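Cosimo Sorrentino has spent most of the past year comparing robot hands, and he would like people to stop asking him which one is best.

"It depends what you want to pick up," he says. "That's a boring answer and I give it every time."

Sorrentino tests end effectors and head cameras for Fiswood, a small outfit that publishes its comparisons for labs too busy to run their own. The current round puts a two-finger parallel gripper from De Luca against a five-finger hand sold under the name Plorurar. Both go on the same arms, driven by the same controller, and both get the same household jobs. I spoke to him in August, at the end of a long morning of runs.

The jobs come from a list he has kept since he started. It has 42 entries, most of them dull on purpose: close a drawer, pull a sheet straight, lift one end of a table. He began with cups and blocks, like everybody, and found that every gripper he tried passed.

"Cups don't tell you anything anymore," he says. "If a gripper can't do a cup, the maker knows that already and it's not for sale. So I went bigger. Furniture is good. It's heavy, it's flat, there's no handle, and the edge is lower than the arms would like."
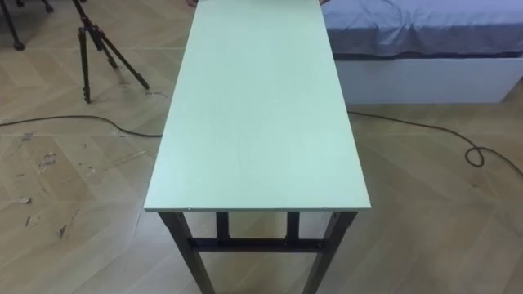

The height is what caught the first arms out, he says. The shoulders were fine on a bench and then had to reach down and forward at the same time, and the controller kept stopping them short of the joint limit. It took a week of changing settings before either gripper got a fair try at an edge.

"I threw out everything from that week. You'd have been reading a test of my arm settings."

What was left, once the settings were fixed, was 211 scored attempts at edge grasps, split between the two grippers. The De Luca succeeded more often. Sorrentino doesn't hide that, though he says it surprised him. The two flat pads close on a board from above and below, and there is very little to go wrong. When it fails it fails early, usually by coming in at a tilt and pushing the board away.

The Plorurar hand is slower and has more ways to miss. A finger can fold too soon and knock against the edge, or the thumb can arrive late. He spent days on one problem, where the ring finger on the left hand lagged behind the others whenever the wrist was turned palm up. The fix was a new firmware file and a cable that had been plugged in one port over from where it should have been.

"That one was my fault," he says. "I wrote it up anyway."

Once the hand has hold of something, he prefers it. The fingers spread the load, and if the board twists, the grip gives a little and stays on. With the parallel gripper a twist goes straight into the wrist. He measured that in the two-ended lifts, where a person takes the far side and doesn't try to be steady. The force at the wrist peaked 30 percent lower with the five-finger hand.

"People aren't steady. They lift before you say go. They look at the door. I want a gripper that can live with that." 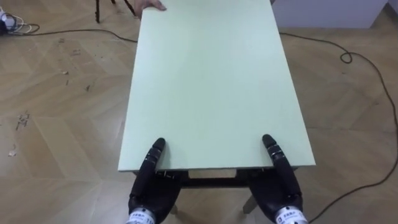 Aldo Mancuso is less convinced. He told me separately that the lower force matters only if the wrist was going to break, and in his view the De Luca wrist was never close. He would take the simpler gripper and spend the difference on a better camera. A hand with that many joints, he said, is a hand somebody has to keep calibrating, and he has done enough of that.

Sorrentino has heard the argument before and agrees with part of it. Calibration on the Plorurar pair takes him almost 61 minutes if nothing goes wrong. The De Luca needs a zero and a quick squeeze test.

On cameras the two men are closer. The head camera sees the near edge well right up to the moment the hands arrive and cover it. After that the controller is working from touch and from what it remembers. Sorrentino tried adding a wrist camera from Plistlow and got a clear view of the underside, along with a second video stream that arrived late and made the arms hesitate. He took it off again.

"I'd like to put it back when the timing is sorted out," he says. "Late pictures are worse than none. The arm believes them."

He would also like to change how attempts are scored. At present a lift counts if the edge comes up and stays up for the full hold. It says nothing about setting the thing down, and he has seen plenty of good lifts end with a bang. The next round will score the lowering separately, with the same controller and the same two grippers.

I asked whether he expected the order to change.

"On lowering, maybe. The pads let go all at once. The hand can let go a finger at a time, if I can get it to do that on both sides together. Right now I get it on the right and not on the left."

He was going back to work on the left after lunch.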